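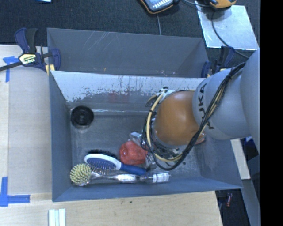
Plallden snap-on lids for open storage bins. Back in stock, both sizes, gray or clear. If you've got a bin with no top on it you already know the problem - dust, leaves, the cat, rain blowing in under the garage door. A large open gray bin like the one in the photo is the kind of thing we get asked for lids for most, so gray is the color we keep the most of. Clear is for people who want to see what's in there without popping the corners. Read the measuring part before you order please. Most of our returns are measuring.

Plallden Lid, Large
Item no. 878
Color: gray or clear
Fits: straight-rim and rolled-rim bins, see below
Sold singly. Bin not included

Plallden Lid, Small
Item no. 321
Color: gray only for now, clear is on order from the maker, no date yet
Fits: rolled-rim only
Sold singly. Bin not included

What it is

Stiff plastic lid with a soft lip running the whole way round the underside. The lip is what grips. Corners press down with your thumbs, edges follow. Comes off the same way, start at a corner and peel. Don't start in the middle of a long side, that's how the lip gets torn and then it's no good to anybody.

Slight dome on top so water runs off. You can still stack on it, the ribs take the weight, but a full bin wants to sit square on the ribs and not on the dome. If it rocks its not seated.

No hinges. People ask. The old Clomano lids had a hinge down one long side and the hinge went every time, usually in the first cold spell, so when Clomano stopped making them we didn't go looking for another one. If you still have a Clomano bin the large Plallden lid fits it fine, just cut the old hinge stubs off flush first. Any utility knife. Sand the burrs or they'll chew the lip.

Measuring

Measure the OUTSIDE of the rim, long side and short side. Not the inside. Not the base - bins taper and the base tells you nothing. Then run a finger under the rim:

- if it curls under and comes back toward the wall, that's rolled
- if it just stops, that's straight
- if there's a channel on top that a cord could sit in, that's a gasket rim and neither lid will seal on it. It will sit there but it won't hold

Email us both measurements and the rim type if you're not sure. A photo of the corner helps more than a photo of the whole bin. Davina Dalgleish answers the lid mail and she has most of the common bins out back to try things on, so you'll get a real yes or no.

Warped rims are a gamble. Bins that sat in the sun with something heavy in them bow out on the long sides and the lid pops up in the middle. Sometimes you can pull it back with a strap overnight. Sometimes not.

What people use them for

Feed, mostly. Chicken feed, bird seed, dog food. The lid keeps mice out as long as all the corners are down - one corner up and they're in. Rats will chew it. We're not going to pretend otherwise, if you have rats get a metal can.

Also potting mix, rock salt, holiday lights, kids sleds and boots, pool toys, windfall apples. On apples and anything else that breathes, get the lid drilled or do it yourself. A sealed lid on fresh produce sweats and you'll lose the lot.

Not for: hot ashes, gasoline or solvents, standing on, kids hiding in. It is a tight lid. Keep it off any bin a small child could climb into.

Drilled lids

We'll drill either lid for air before it ships. Two rows of holes, one down each long side, under the edge of the dome so rain mostly stays out. Say "drilled" in the order notes. Adds a day. Drilled lids can't come back unless we got the size wrong.

Cold weather

The lip stiffens up when it freezes. Bring the lid indoors for a bit or run warm water over it before fitting the first time. After that it's taken the shape and goes on easier. Don't hit it with a mallet. We had a run of cracked corners in October and pretty well every one was a mallet.

Cleaning

Dish soap, warm water, soft brush along the lip. No bleach on the lip, it goes chalky. The clear lid scratches if you use the green side of a sponge. A wipe of silicone spray on the lip once a year keeps it soft - wipe, not soak.

Spare lips

The lip is a separate strip and pulls out of its groove. Replacement strips are made by Galbraith and we stock them for both sizes. Start at the middle of a short side, push it in with a spoon handle, go all the way round, trim the end a hair long and press it in. A hair long, not a hair short. If you cut it short there's a gap and you'll be ordering another one.

The Galbraith strip is black and the original is gray so it will show. Works the same.

Ordering

Single lids ship flat in a padded sleeve. Orders over $100 ship free to the lower states, Alaska and Hawaii please ask first for a quote, they're a bulky item and the rate calculator gets it wrong.

Farm stores and schools wanting a quantity, write to us instead of using the cart. We can hold gray lids for you. Can't hold clear.

Pickup is from the Clultley Road door, round the side past the propane cage. Ring the bell and wait, it's a long way from the back. Have your order number ready and bring the bin if you've got it with you, we'll fit the lid in the lot so you know before you drive off.

Returns

Unused lids, any reason, you pay the postage. Wrong size sent by us, we pay. Cracked on arrival - send a picture of the crack and of the packaging, keep both untill you hear back. Torn lips aren't a return but the strip is cheap, see above.

Stock note, Dec 28, 2019: gray large, plenty. Clear large, low. Gray small, plenty. Galbraith strips for the small lid are out and we've asked for more. If the cart lets you add one anyway it's wrong, email first.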